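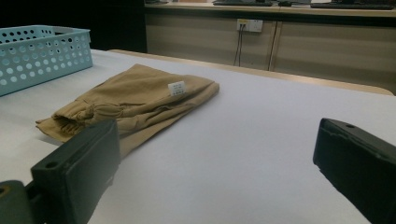

Khaki trousers on the folding table, with the blue basket behind.

By Rafferty Crenshaw
Thursday, February 20, 2025
3 min read

Roscoe Pennington has folded clothes for 14 years, first in the back of a hotel in Whitfield and now at Namia, a wash-and-fold laundry he runs with 2 employees. He charges by the bag and irons only on request. I went to see him to talk about trousers, because mine come out of the drawer looking worse than they went in.

He started with the kind he says gives people the most trouble, cotton pants with elastic at the waist.

"Dress pants have a crease and you follow the crease," he said. "These don't give you anything to follow. The waist is gathered, so it's half as wide as it wants to be, and the legs are wider than the waist. You fold them in half and nothing matches up."

His method is to stop trying to match the waist. He lays the pants flat, puts one leg over the other, and lines up the outside seams from the hip down. Then he runs a forearm along the legs, once, from the top toward the hem. The elastic is left to bunch however it bunches.

"People pull on the waistband to make it flat. It goes right back. Then they pull harder and now the legs are crooked too."

After that he brings the hems up to just under the waistband and folds once more. If the hems are gathered as well, he tucks them inside the fold so they don't make a lump on the outside of the stack.
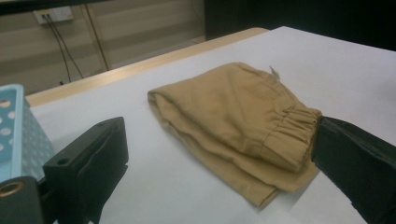 Wiltier, who has the station next to his, disagreed with that last part and told him the thick end should always go on the inside, waistband included, or the pile leans. Pennington said he had tried it that way at the hotel and the pants came out with a ridge across the knees. They have had this conversation before.

They do agree on stacking. Elastic-waist pants go in a pile with the waistbands alternating, one to the left and the next to the right. A pile of five made that way stays level enough to carry.

I asked about the table. He bought a white one when he moved in and would buy white again. "You see lint on it, you see a stain you missed. On a dark table a pair of black socks is gone." He wipes it down in the morning and again after lunch. The height matters more to him than the color, and he had the legs raised the first September he was there, after a bad month with his back.

The baskets are plastic with holes in the sides. He used canvas bins for a while and gave them up. Cotton pants that are still a little damp at the waistband will smell by the next day in canvas, he said, and the waistband is always the last place to dry. He checks it with the back of his hand before he folds anything. 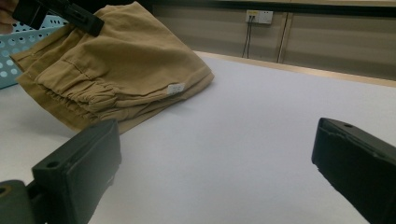 Do the care labels matter once the clothes are clean? "I read them before the wash, and after that I use them to find the inside of the garment," Pennington said. "If I see the label standing up, I know which way I'm holding it."

He doesn't cut them out unless a customer asks. One customer asks every time, and keeps the labels in an envelope.

Before I left he had me fold a pair myself. I pulled on the waistband. He took them back, shook them out and handed them over again, and the second try was flatter. He put it at the bottom of the pile.

Namia is open Monday through Saturday and closes early on Wednesdays.

Contact us | © 2025 Loltix | Back to top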